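Contents | Preface | Part One | Chapter 4 | Exercises | Index
Shares 40 | Comments 2

Chapter 4
Can It Do the Dishes Yet?
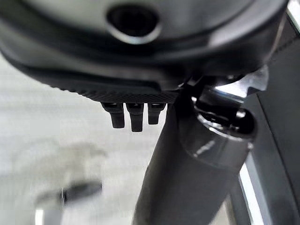 According to Nahuel Vergara, we keep asking the wrong question about household robots. It doesn't matter much to him whether a machine can fold a towel. He wants to know if it can fold the next towel, the one that's been dropped behind the dryer with a sock inside it, and whether he could be out at the shops while it did.

I've been arguing with him about this for years, and I've slowly come around to his side - mostly because I spent a good part of one January watching a machine try to tidy a kitchen bench. I went in expecting to be dazzled, and for the first little while I was! It reached for a mug, closed on the handle and put the mug on a shelf, all very smoothly, and I'm afraid I clapped. Then somebody turned the next mug so the handle faced the wall. You can probably guess how the rest of the morning went.

So this chapter is about chores. We spent the last one on joints, motors and how an arm knows where its own elbow is, and if you skipped the bit on wrist joints you may want to flip back to it before section 4.3, where I lean on it pretty heavily. From here on we'll care a lot less about how the arm moves and a lot more about whether the job gets done.

4.1 What counts as doing a chore?

Think about wiping down a table. I mean really think about it, the way you'd have to if you were explaining it to a very patient stranger who had never eaten a meal. You pick up the cloth (which cloth?), you wet it (how wet?), you move the salt shaker, you wipe, you notice the jam, you go back and press harder on the jam, you catch the crumbs in your other hand and you put the salt shaker back. Somewhere in there you also decided that the newspaper could stay and the orange peel couldn't. I have never once been aware of making that decision.

A robot doing the same job has to have something in place for every one of those steps. The wiping motion is old hat. We've been able to make an arm sweep back and forth over a flat surface for decades, and in a factory you'd call that a solved problem and go home. The jam is where it gets interesting, and the newspaper is harder again, as you'd need to know something about the people who live in the house.

When I talk about a chore in this book, I'll mean the whole thing from start to finish, including the fiddly parts at either end. Fetching the cloth is part of wiping the table. So is rinsing it out. A lot of the claims you'll read about home robots leave those parts off, and I'd like you to get into the habit of looking for them. When somebody tells you their machine can load a dishwasher, ask who scraped the plates.

4.2 The shop floor got there first (sort of)

Hema Nadar used to run the packing line at Vindero, and she has very little patience for people who say robots can't do real work. Her line had arms that put jars into cartons all through the night shift, and they were brilliant at it. The jars arrived upright, evenly spaced and all the same size. If a jar came down the belt on its side, a gate knocked it into a bin and a person dealt with it later.

I love that gate. It's a perfectly sensible bit of engineering, and it tells you a lot about why factories and houses are such different places to work. On a shop floor you're allowed to change the world to suit the machine. You can bolt things down, paint lines, buy better trays and send the odd ones to the bin. At home the odd ones are pretty much all there is. I've got 20 mugs in my cupboard and I don't believe any of them match.

Even on the shop floor there's plenty that still gets done by hand, though. Hema's people threaded cables, peeled the backing off labels and untangled straps, and she tried more than once to hand those jobs over. The Tarnov plant across the road had a go at the straps too, and gave up after 2 winters. Soft, floppy, tangly things are miserable for a gripper. A jar stays the shape of a jar when you pick it up. A strap doesn't stay the shape of anything.

Keep the strap in mind, because laundry is basically the strap problem with more colours and a smell.

4.3 How close is close?

Say a machine manages a single step of a chore 9 times out of every 10 tries. That sounds decent, and I'd be happy enough with a teenager who hit that mark. Now string several of those steps together, each one depending on the one before, and work out how often you'd get to the end without a slip. Try it on paper before you read on. Most of my students are a bit shocked by how fast the number drops.

There are two ways out. You can make each step more reliable, which is slow and expensive, or you can get the machine to notice that it's fumbled and have another go. People do the second one constantly. Watch yourself next time you pick up a fork from a crowded drawer - you'll probably nudge it, miss, slide a finger under and try again, and you won't remember any of it.

We'll start with grasping, then, and with what a hand needs to sense if it's going to tell a good hold from a bad one. Grab a mug before you turn the page, and put it down with the handle facing away from you.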